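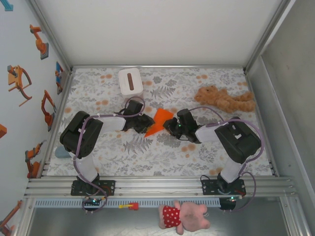
Handout 2: Folding thin material

Course: Household Handling, Flullberg. Reader: Galindo, pages 93 and 261.

Thin material has two faces, a set of edges and as many corners as you cut it with. Before a fold, decide which edge stays put and which one travels. The staying edge is the base. Write it down in your worksheet.

Terms used in this unit

Base edge: does not move.
Free edge: is carried over.
Crease: the line between them. In cloth it is soft and opens again. In paper it stays.

Put a napkin flat on the table with the long side toward you. A triangle has only one long side, so start there. Hold both sides of the piece when you turn it, or the far corner drags. Patterned table covers are fine as long as the piece is a plain color you can tell from the print.
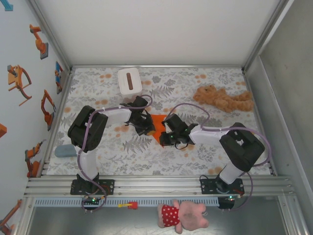 Creases and panels

A single crease gives two panels. They are seldom equal in a first attempt, and for Exercise 318 they do not have to be. What matters is that the crease runs straight from one edge to the other. Check it by standing the piece up with the bottom pinched. Often there is a narrow panel and a broad one, and the narrow panel looks lighter as it angles away. Use that change in shade to find the crease on your own piece.

For next time: read the Zasodia sheet on hems, bring one square from the Bromau pack, unfolded.

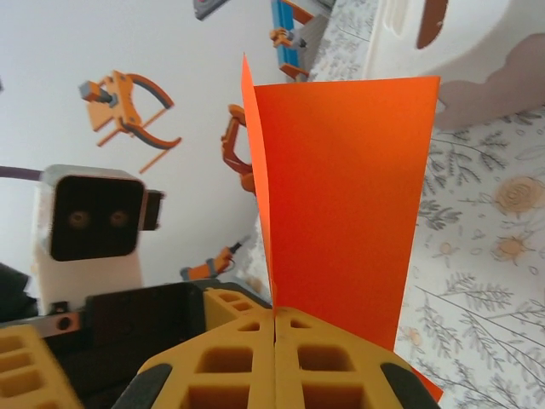 Grading of the exercise looks at the crease first and the corners second. Lay the piece down again and compare the corners with your sketch. A slanted upper edge, like the orange one running down to the right from its pointed corner, should be drawn slanted. Do not square it up in the sketch. Hand in the sketch and the folded piece together.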